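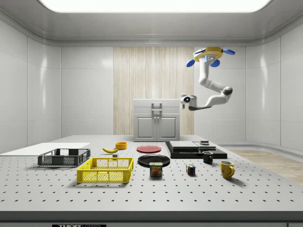

What should a lab pay for before it pays for a second arm? In our budget the first money went to the simulated cell, the table and the object set, and the second arm came after those were in use.

4.2 Planning the purchase

The Tirnivgate group had one arm and wanted three. We split the request into two parts: items needed to test a layout, and items needed to run it every day. The first part was small. Household objects for the tabletop trials (mugs, plates, a bowl, plastic crates, a puzzle cube, canned food) came to 289 dollars, including spares. Crates were the only items we had to order twice.

Mounting was the harder question. An overhead mount leaves the tabletop clear, but it needs a ceiling frame that a floor stand does not. Nornico quoted 4,000 dollars for the frame and its fitting. Jestside quoted 2,200 dollars for a floor stand with the same load rating. We laid out both options in simulation before asking for a final price, using the same table and the same objects each time.

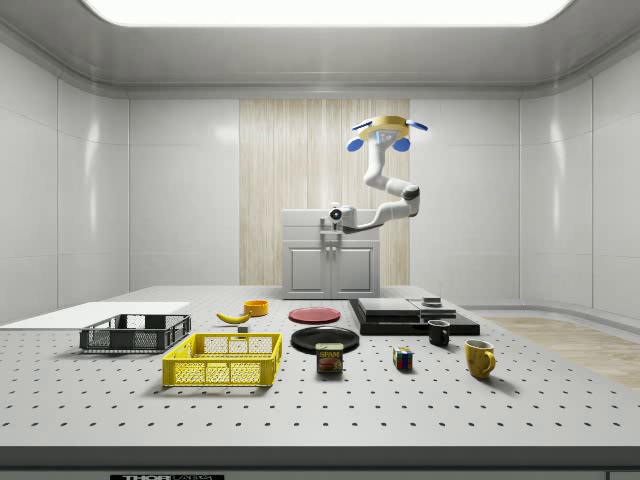 Figure 3. Simulated cell with ceiling-mounted arm, perforated table and household objects.

The floor stand lost on space. It took up one corner of the table, and the crates then had to move to where the arm reached them least well. We went with the frame and put the difference in cost under installation – a line that had been left nearly empty in the first draft of the budget.

Two smaller costs were missed at first. Bepari, the planning tool we used, charges 400 dollars a year per seat, and we had allowed for one seat when two people needed it. Cable covers for the overhead run were not in either quote. Both were added in March, before the order was placed.

We did not include staff time in the totals. Setting up the simulated cell was done by people already on the project, and their hours were not logged by task. A group without that experience should budget for it separately and should get the ceiling checked before asking for quotes. Ours was checked on a Sunday, when the building was closed, and the visit was billed at a higher rate.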